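3.2 Collecting the demonstrations

All demonstrations were recorded with a hand-held gripper fitted with a fisheye camera. Operators worked in the Heltlow office, among the chairs and cables, with no attempt to clear the room first. Each session lasted 60 minutes. An operator gave 100 demonstrations over 4 sessions, and we kept recording between tasks so that the raw files also hold stretches where nothing is being picked up.

These stretches were trimmed in two passes. The first pass dropped any segment in which the gripper stayed open and far from a work surface. The second was done by eye, using the Skarument viewer, and it removed views blocked by a hand or by nearby objects. 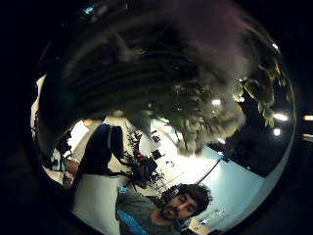

Figure 3. View from the gripper camera between tasks, with a dark blur over the upper half and plant leaves at the right.

Irina Coman remarked, on reading a draft of this section, that the second pass may remove too much, and that a policy trained only on clear views could fail the first time its camera is covered. We therefore report results for both the trimmed and the untrimmed sets in Section 5.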